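Gizella Mészáros has been writing letters to the Dellham bus company for long enough that they now send her a holiday card. It is addressed to "Resident."

"I keep them on the fridge," she says. "They spelled Dellham wrong one year."

Her subject is the 12, the bus that used to run from the Fodor Street stop out to Prarnercombe and now runs most of the way there. In August the company cut the last stretch. Passengers are let off at the bottom of the hill, by a bench facing a wall.

"A planner showed me the map. On the map there's no hill," she says. "I told him I'd bring him one."

We talked at her kitchen table over coffee strong enough to vote. She had a folder out, and the folder had a smaller folder in it.

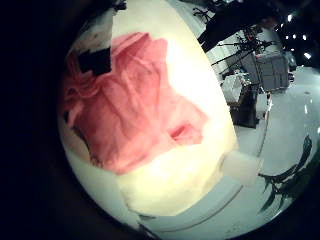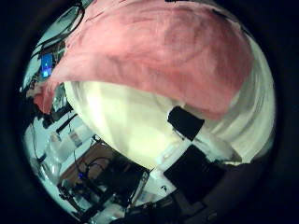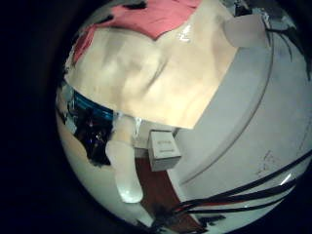
Pink cloth.

She collected 836 signatures against the cut. The company told her it needed 860, a figure she had never heard before and has not been able to find in print.

"So I went back out. Barnabás Antal signed twice and I had to cross one off. He was offended. He said he felt strongly."

The reply, when it came, thanked her for her interest in rail.

Does she own a car? She does, a gray one, and she drives it to the meetings, which begin after the last bus has gone. She brought this up at the most recent one and was told it would go in the minutes.

"I asked for the minutes. They're 390 pages. I'm in there as 'a comment was heard.'"

The next meeting is on 12 December 2018. Gizella plans to speak for her full three minutes, and Rekha Namboodiri from across the street has promised to give up hers so there will be six.

"I've timed it," she says. "I need seven."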